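Stoltix sim set: two-arm tabletop sorting, fault subset

Maintained by Selvaraj Selvanayagam and Dilruba Kodikara. First release March 2020.

What is in the set

1503 simulated episodes of two arms working over one table with a teal tray and a pink bin. Each episode has a wrist view and an overview, joint states and gripper commands. Of these, 400 carry the fault tag described below.

The fault

The drop check in the Prornton controller read the commanded gripper width where it should have read the measured one. If an object slipped during a move, the check still reported a hold and the arm carried on to the release pose. Mabli Yorath found it while replaying episodes that had been scored as successes with nothing in the tray.

A second problem came out of the same replays. The arm-to-arm distance limit was not enforced during the first 10 control steps after a reset. No collision is recorded in the set — but the limit was off, and you should know that before training on those steps.

Sample views
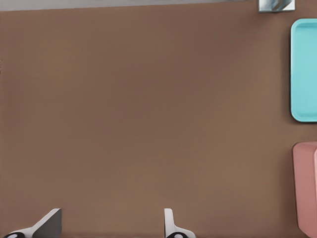 Wrist view with the gripper open, and overview with a yellow object held over the teal tray.

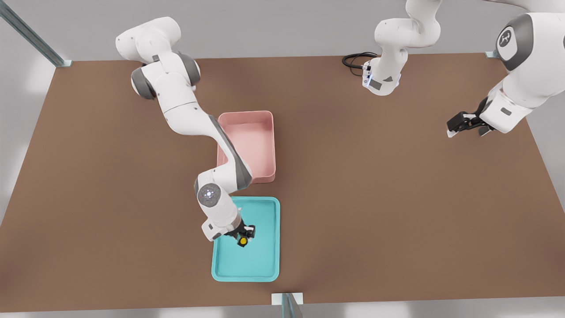 Tags

hold_false: the controller reported a hold that the measured width does not support.
limit_off: distance limit not enforced at this step.
ok: neither of the above.

Known gaps

Success scores in the hold_false episodes were redone by hand by Soledad Zamora. The old scores are kept in a separate column, so check which one your loader reads. The wrist view often shows only part of the tray and bin; use the overview for placement.

Do not use the limit_off steps to tune a safety stop on real arms.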